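Draluvcombe Short Course in Applied Robotics
Handout for Session 4: The Gripper That Let Go

Welcome back, everybody, and thank you for the thoughtful questions after last session. I have tried to work most of them in here, so forgive me if the handout runs on a little.

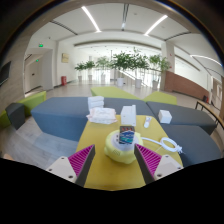
We had reached the point where the fingers close and the controller has to decide whether it is holding something. It sounds like the easy part! Keep it in mind as we go through the Trurkadthorpe fault, because nearly all the trouble came from that one decision.

The arm at Trurkadthorpe was picking small printed boxes off a bench and passing them over a walkway to a packing table. It had made over 3,000 picks without a complaint. Then, one morning in September, it dropped a box in mid-swing, carried on as if the box were still there, and opened its empty fingers neatly above the table. It did the same on the next 12 picks before the operator pressed the stop.

The log was a puzzle at first (I have a soft spot for logs, as you know by now). The controller, a Volonia unit, checked the grip once, 200 milliseconds after closing, and then never looked again. On the dropped picks that single check had passed. The ribbed pads had worn smooth near the tips, so a box would sit still for the check and slide out as soon as the arm sped up.

The Keane report, which you should have in your packets, makes two changes. The grip is now checked all through the move, and the arm slows to a stop if the fingers close further than they should. The pads are also swapped at 620 hours, worn or not. I would add a third — keep people out from under the path, even when the load weighs next to nothing. The walkway was open that morning, and the next load might have been a good deal heavier.

For next time, please read the log pages and mark the first line where you would have stopped the arm. Then write a paragraph on what a worn pad would look like in the finger position data. Pencil is fine, and so are crossings-out.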